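Tomamora Opens Its Doors Tuesday, and Asks Visitors to Bring Doubts

Tomamora will hold an open day on Tuesday at 2 p.m. for anyone who wants to see where its work on robot hands stands. Admission is free. So are the hard questions.

The company has sat through enough polished demonstrations to distrust them, its own included. Last year's, built around the Jando arm, used one cup in one spot. "It looked wonderful and it told people very little," said Vittoria Colombo, who runs the program. "A kitchen table is a mess. Show me the mess."

This time visitors may watch staff at work with hand-held grippers on ordinary cups, upright and tipped over.
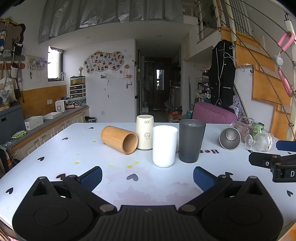 Failed attempts will be logged in plain view. Tomamora has 827 recorded sessions so far and makes no claim that they add up to a useful household robot. Colombo puts that further off than most of the industry does – and she will say so at the 4 p.m. talk.

No products will be launched and no delivery dates announced. Groups are limited to nine people. To reserve a place, call the Tomamora front desk before Tuesday.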